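How to Assess Whether a Robot Arm Can Load a Front-Loading Washer

Household Automation Guides – Tjoa Institute, Sirstead
Prepared by Loan Đặng. Revised February 2019.

This guide is intended for teachers, laundry managers and students who wish to judge whether a robot arm is ready to load a washing machine without help. It assumes that the arm is already installed and that the operator has completed basic safety training.

Before you begin

Set aside 15 garments of mixed size and weight. Include at least one large, heavy item and several small cloths. Confirm that the washer is disconnected from power and that the door opens fully. Mark the position of the robot base on the floor with tape, as a small shift between trials will make the results difficult to compare.

Step 1. Test the pickup

Place one garment at a time on a flat surface within reach of the arm. Record whether the gripper closes on fabric and whether the garment stays held when lifted. A grip near the middle of a garment usually leaves less cloth hanging, but it also produces a thicker bundle at the door.

Step 2. Test the entry

Direct the arm to carry the garment to the drum opening. Small items seldom cause difficulty. Large items bunch up in front of the gripper and may cover part of the opening, so the arm must continue to push after the leading end has passed the rim.

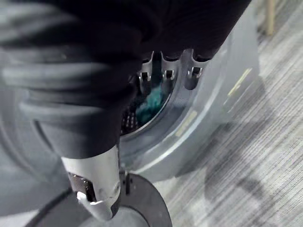
An entry should be scored as complete only when the entire garment is inside the drum and the gripper has withdrawn without pulling any part of it back out. Sleeves and hems left over the door gasket count as a partial entry. Do not correct them by hand until the score has been written down.

Step 3. Test the full load

Repeat the sequence without emptying the drum. Later garments are harder to place than earlier ones, and many systems that pass Step 2 fail at this stage. Stop the trial if the arm presses against the gasket or the door.

Interpreting the results

In trials supervised by Đức Vũ at our Zatwood site in October, the arm completed 13 of 15 entries with single garments. Full loads were less reliable – the final items often had to be placed by a person. The Institute therefore regards unattended loading as unproven for daily use. Supervised loading is suitable for study and demonstration.

Score sheets should be kept with the maintenance log for the arm.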